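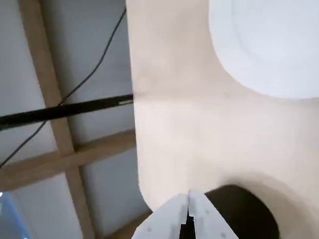

Scuffs on a cream tabletop, what are you all using?

genalyn_mac
Okay so I have a cream colored table with rounded corners and I love it, I really do, but I have reached the point where I see the marks before I see the table. Faint smudges all over, some scuffs, and one grayish stain kind of in the middle that I swear moves when I'm not looking at it. I've tried dish soap and warm water, then baking soda paste, then dish soap again because I didn't have a better idea. The smudges fade and then they're back by dinner. What do you use on a pale satin kind of surface that won't make it shiny in one spot? I paid 55 dollars for this table secondhand so I'm not calling a professional.
- Genalyn Macaraeg

porchlight53
Melamine sponge, barely damp, no pressure. Done.

tuckahoe_dan
Please don't do the melamine sponge!! I did that to a cream desk and now there's a shiny oval right where my elbow goes. It's basically very fine sandpaper. If the finish has any sheen at all you will see where you stopped.

porchlight53
You will if you scrub it like a skillet. I've used one on my kitchen table every couple of weeks for years and it looks fine. Light hand.

tuckahoe_dan
Agree to disagree. Mine was a light hand too.

isabelle.h
Do you know what the top is made of? Painted, laminate, some kind of molded plastic? I'd want to know before putting anything on it. I have a Friesen side table in almost the same color and rubbing alcohol took pen off it beautifully, then I tried the same thing on a painted shelf and the paint came right along with the pen (I was so mad).

genalyn_mac
No idea what it is! The lady I bought it from thought it might be Zollness but there's no label underneath, I crawled under there and checked. It feels smooth but not glossy. The marks I mind most are where things get set down and dragged. I keep a black pot on it toward the back, the kind that's narrower at the bottom, and of course it gets shoved around all day long.

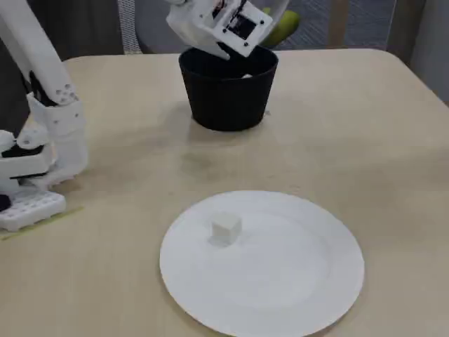
I like having the pot there for odds and ends and I don't want to move it to a shelf, I'd never put anything in it again. Would felt on the bottom help, or does felt just collect grit and make it worse?

isabelle.h
Felt is good if you change it. Cork is better in my opinion, you can wipe it. Cut a circle a bit smaller than the base so it doesn't show.

mrs_ottaway
Cork all the way. Also if any of you put tape on a table for any reason, take it up before summer. I left a strip on mine until June and the glue was like taffy. Cooking oil and a plastic card got it off but I lost an afternoon.

tuckahoe_dan
For the gray stain I'd try plain white toothpaste on a soft cloth, in a corner first.

porchlight53
So sandpaper is bad but toothpaste is fine? Toothpaste is abrasive, Dan.

tuckahoe_dan
Less abrasive. And I said in a corner first.

isabelle.h
Boys. Genalyn, before either of those, lay a warm damp cloth with a drop of soap over the stain for ten minutes, then wipe and dry it right away. If there's no change, go on to the alcohol on a hidden bit underneath. I use the Zasent cloths but an old T-shirt does the same job.
Isabelle Hawthorne

genalyn_mac
Tried the warm cloth this morning! It's lighter, I think? The edges are softer anyway. My sister says she can't see any difference, but she also couldn't see the stain to begin with so I'm not counting her. Going to do it once more tonight and then cut the cork.

mrs_ottaway
Dry it really well before the pot goes back or you'll trade your stain for a ring.

genalyn_mac
Good point, thank you. Does anybody have a glue they like for cork on a matte black pot? I'd like to be able to peel it off later.

porchlight53
Double sided tape. Little squares, not the whole circle.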